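Section 7: Setting Up and Running a Council Meeting in Pisero

This section is for clerks and deputy clerks of town and village councils. It covers creating a meeting, building the agenda, recording votes and releasing the draft minutes. You need the Clerk role to follow these steps. If your menu does not show Meetings, ask your administrator to check your account under Users and Roles.

Before you begin

Have the following ready:

The approved calendar of regular meetings
The roster of seated members, including any vacancy
Your council's notice period, in hours
The number of members needed for a quorum

Pisero does not know your state's open meetings law. The notice period and quorum are whatever you enter, and the program will hold you to those figures even if they are wrong. Check them with your attorney before the first meeting is published.

7.1 Creating a meeting

1. Open Meetings and select New.
2. Choose a meeting type: Regular, Special, Work Session or Public Hearing.
3. Enter the date, start time and room. The start time is the time the meeting is called to order. Doors-open time goes in the Public Notes box.
4. Select the body that is meeting. If two bodies are meeting jointly, select the first one, then use Add Body for the second.
5. Confirm the quorum. The number is filled in from the body's profile and can be changed for this meeting only.
6. Select Save as Draft.

The meeting is given a file number, such as 1104. This number stays with the meeting if the date changes, and it appears on the agenda, the minutes and the recording. Use it when you call for support.

Note: A Special meeting opens with a blank agenda. Regular meetings copy the standing items from the body's profile, including call to order, roll call, public comment and adjournment.

7.2 Building the agenda

1. Open the draft meeting and select Agenda.
2. Select Add Item and type the title as it should read to the public.
3. Choose Action, Discussion or Consent. Only Action and Consent items can take a vote.
4. Attach supporting papers. PDF files are posted as they are. Word files are converted, and page breaks may move.
5. Drag items into order. Numbers update when you let go of the mouse.
6. Select Check Agenda. Items with no type or no sponsor are listed in red.

Ordinances need a reading number as well as a title. Enter First, Second or Final in the Reading box. If you leave it empty, Trotora, the public portal, lists the item as a resolution, and correcting this after posting requires an amended notice.

Caution: Attachments marked Closed Session are hidden from the public portal, but their file names are not. Do not put a person's name, a parcel number or a case number in the file name.

7.3 Posting the notice

1. Select Post. The program compares the current time with the meeting time and the notice period.
2. If there is enough time, select Confirm. The agenda goes to the portal and to everyone on the subscriber list.
3. If there is not enough time, the Post button is replaced by Post as Emergency. You must type a reason, and the reason is printed on the notice.
4. Print the paper notice for the door or bulletin board. Write the time of posting on it by hand and initial it. 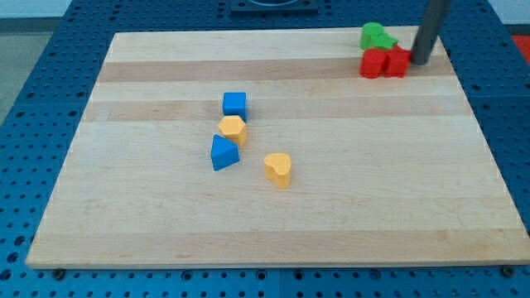 Page 423

Changes made after posting are treated as amendments. Each amendment gets a letter, and earlier versions stay on the portal with a line through the title. To withdraw a meeting completely, use Cancel Meeting. Deleting is only possible while the meeting is a draft.

7.4 Taking the roll and recording votes

1. When the chair calls the meeting to order, select Start. The time is entered for you.
2. Mark each member Present, Absent or Remote. The quorum line turns green when the number is reached.
3. When a motion is made, select the item and then Motion. Choose the mover and the seconder from the list.
4. Type the motion as it was stated. If the chair restates it, use the chair's wording.
5. Select Vote and enter Yes, No, Abstain or Recuse for each member.
6. Read the result back to the chair before you select Lock Vote.

A roll call will look like this on the screen:

Kolev, Živko: Yes
Karagiannis, Valbona: Recuse

A recused member is left out of the majority count for that item. An abstaining member is counted as present and voting only if your body's profile says so. The setting is under Profile, Voting, Abstentions.

Members who arrive late or leave early should be marked at the time it happens. Votes that are already locked are not affected.

Caution: A locked vote can be reopened only by an administrator, and the reopening is shown in the audit log. If the power or network fails during a vote, record it on the paper tally sheet and enter it later with Manual Entry.

7.5 Releasing draft minutes

1. Select End after adjournment.
2. Open Minutes and select Build Draft. Motions, votes and attendance are filled in.
3. Add summaries of public comment. Names are taken from the sign-in list, so check the spelling against the paper sheet.
4. Select Send for Review to send the draft to the chair.
5. When the draft comes back, select Release Draft. The word DRAFT is printed on every page until the council votes to approve.

If your council meets on a Friday, check that the review deadline does not fall on the weekend. The program counts calendar days unless Business Days is turned on in the profile.

For audio recordings made with the Oren recorder, go to Section 8. For importing older minutes from Bartoš, see Appendix 3.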